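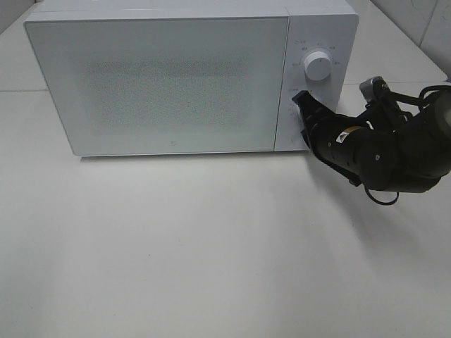
Drativthorpe residence halls switch to dial-control microwaves

Sep 21, 2021

The housing office in Drativthorpe has finished replacing the shared microwave ovens in its student residences with a plain countertop model operated by a rotary knob. The last units were installed in the Thomas building kitchens, and the older keypad ovens have been taken out of service.

The replacement program covers 400 ovens and began in July. It was drawn up after a review of repair tickets from the shared kitchens, in which failed keypads were the most common entry. Door faults came second, and burned cavity covers third. Turntable breakage was also frequent but was handled locally and did not always generate a ticket.

Fionnuala Ó Dubhghaill, the kitchen equipment manager for the residences, said the keypad ovens were not badly made but were poorly matched to the way they were used.

"A membrane keypad in a family kitchen gets a few presses a day," she said. "In a shared kitchen it gets pressed all evening, often with a fork or a knuckle. The start pad goes first. After that people press harder, and the pads next to it go too."

The old ovens could not be repaired economically once the start pad had failed. The keypad, its ribbon connector and the display were supplied as one assembly, and fitting it meant removing the outer cover. Technicians also had to confirm that the high-voltage capacitor was discharged before working inside the case. With travel and paperwork, a single keypad job took most of a morning.

The new units are sold by Lirik and are white, with a side-hinged door on the left and a vertical control panel on the right. The round knob is mounted near the top of the panel. Settings are printed in gray in an arc around it, with further markings lower down. The door has a mesh-screened window.

Ó Dubhghaill said the office considered a stainless steel version and decided against it on cost. White cases also show spills more readily, which her staff regard as an advantage during weekly inspections.

Power and electrical load

Power draw was the main technical constraint. Most of the kitchens were wired at a time when one oven per room was assumed, and several now have two. The housing office set an upper limit of 960 watts of rated input for each oven, so that two can run on the same branch circuit together with a refrigerator without tripping the breaker.

A lower input rating means a lower cooking output, and heating times are longer than they were with the previous ovens. Residents have been told to add time to package directions and to check the food before eating. The food safety notice on each kitchen door has been reprinted with the usual instructions: cover the dish, stir halfway through, let it stand, and make sure the center is hot all the way through. Frozen meals that come with directions only for high-output ovens should be cooked in the conventional oven.

Outlets were tested before installation. In the Rerkalus building, 5 receptacles were found with loose contacts and were replaced by the electrical contractor. Extension cords and power strips were removed from all kitchen counters at the same time and are no longer permitted for heating appliances of any kind.

Placement

Each oven stands directly on the counter. Shelf mounting was ruled out because hot liquids would have to be lifted down from above shoulder height. The installation sheet calls for a flat, dry surface and open space at the sides, back and top, so that the vents are not blocked. Cereal boxes, dish towels and trays should not be stored on top of the case.

Crews were instructed to set the ovens far enough back from the counter edge to leave room for a plate in front of the door. In narrow kitchens, that meant moving the toaster to the opposite wall. The door opens to the left, and in a small number of corner positions it could not swing fully before hitting a wall cabinet. Those ovens were moved to the other end of the counter.

Cleaning

Cleaning instructions have been simplified. The outside of the case and the control panel are to be wiped with a soft cloth and a weak solution of dish soap, then dried. Spray cleaners are not to be applied to the panel directly. Liquid can run behind the knob, and solvents in some degreasers lift printed markings over time - a problem the office had already seen on its cooktops.

The inside should be wiped after any spill. For baked-on residue, the posted instructions recommend heating a microwave-safe bowl of water until it steams, leaving the door closed for several minutes, and then wiping. A wooden spoon or stir stick should be placed in the bowl to reduce the risk of sudden boiling. The turntable can be lifted out and washed by hand once it has cooled.

Scouring pads are not allowed on the door window, inside or out. The perforated metal screen in the door keeps microwave energy inside the cavity, and any oven with a damaged screen, a cracked window or a door that does not close squarely must be unplugged and reported.

Early results

The office has so far logged 2 faults in the new ovens, one a noisy turntable motor and the other a lamp failure. Both units were exchanged under warranty. Ó Dubhghaill cautioned that the figures cover a period when the halls were partly empty, and said a proper comparison would have to wait until the end of the academic year.

Feedback from residents has been mixed. Some said they preferred the knob because it needs no explanation. Others complained that short heating times are hard to set accurately. On a rotary timer the first portion of the scale is compressed, and a small movement of the hand can add a noticeable amount of time. The posted advice is to set a slightly longer time than needed and open the door when the food is ready. The knob should then be returned to zero before the door is closed again, so that the oven does not continue running empty.

Several students with low vision asked for tactile marks on the panel. The office has ordered raised adhesive dots and will apply them at the most commonly used positions. Residents who would like the dots in their kitchen ahead of the general schedule can ask at the front desk of their building.

The old ovens were collected by a licensed electronics recycler. Units with working keypads were offered first to departmental break rooms, subject to an electrical test and a door seal check. Turntables and roller rings in good condition have been kept, although they do not fit the new model and will be used only as spares for ovens still in staff areas.

A second phase, covering staff kitchens and the guest rooms, has not been scheduled. The housing office said it would use the same specification unless the year-end fault figures gave a reason to change it.

Faults should be reported through the maintenance form, with the building, floor and the asset number on the back of the oven. Residents are asked not to move an oven or remove any cover.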